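Teaching an arm to build a PC in a shared workshop
Speaker notes, Wisari evening talk, February 6, 2025
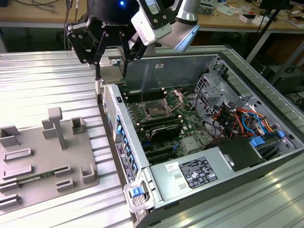

The arm over the case, printed fixture plate on the left.

Hello! Wait for the people at the back to find a seat, then start. Thank Kaja for the room and for the extension lead.

Who I am, quickly. Adelino Falcão, I fix bicycles for a living, and I rent a bench at the Hutulance workshop with Kaede Onishi and Genji Yoshida. None of us does robotics at work. The project is called Ogura, after the street the workshop is on, so please don't look for a deeper meaning.

What we wanted: an arm that can put the parts into an ordinary desktop computer. The small fiddly ones, processor and memory. I know, a person with a screwdriver does it in the time it takes to boil a kettle. We did it for the fun of it and I'm not going to pretend there's a business plan (pause, someone usually laughs).

Leave the picture up for this whole bit.

Start with the case. It's lying on its side with the panel off, and that was Genji's first decision and a good one, as everything the arm has to do is then straight down. Point at the socket in the middle of the board, bracket flipped open, gold pins showing. That's the scary part! Ask who has bent a socket pin. Put my own hand up.

Then point at the cables over on the right. I spent two evenings on a lovely motion plan and had completely forgotten that cables don't stay where you left them. Now we tuck them away from the socket by hand before each run. Yes, that's cheating. Moving on.

The gripper. It's a Robotiq one with three fingers, and I love it, but fingers that size above a small part leave you very little to see. Kaede spent most of September on the approach angle alone. What helped in the end was going slower for the last 10 millimetres and letting the arm stop when it feels a push back. If anyone wants the numbers, see me at the break, they're in my notebook and they're ugly.

The plate. Spend a bit of time here, it's the part people can copy at home. It's 3D-printed, grey, and it sits on the ribbed aluminium table to the left of the case. Every part has a place to start from, so the arm doesn't have to go hunting. Show the green stick low in the middle, between the two little slot blocks. We printed 10 versions of this plate. Version four warped. Version six was perfect and I'd drawn it mirrored, so, you know, measure twice.

Have version six in the bag to pass round. GET IT BACK AFTERWARDS.

Software, keep it short, people glaze over. It's a script with a list of positions and a lot of waiting. Kaede wrote a little tool called Wollik that lets you nudge a position and save it without restarting everything, and I'd say it saved the project. Before Wollik every small change meant a full restart, and I got very good at making tea.

Results. We kept a log of every attempt at the memory, all 700 of them, and the arm missed on 213. Most of the misses are early on. The most common one is the stick going in slightly tilted, so that one end is down and the other is sitting proud of the latch. We still don't have a nice fix. Masanobu Kinoshita suggested a second push at each end, and we're trying that next.

If there's time: the story of the memory stick down the back of the bench. If there isn't, skip it, Genji tells it better anyway.

What I'd do differently. Print the plate before buying anything else. Write down which position file goes with which plate (we lost a whole weekend to this). And agree who is holding the stop button before anyone presses start, out loud, every time.

Questions. Somebody will ask what the arm cost. We got it second-hand and shared it three ways, and I've promised not to say the figure in front of Genji's wife. Somebody will also ask about screws. No screws yet!

Last thing, the bench is open to visitors most evenings, come and try nudging a position yourself. Plate files are on the workshop's shared drive, ask Kaja for the link.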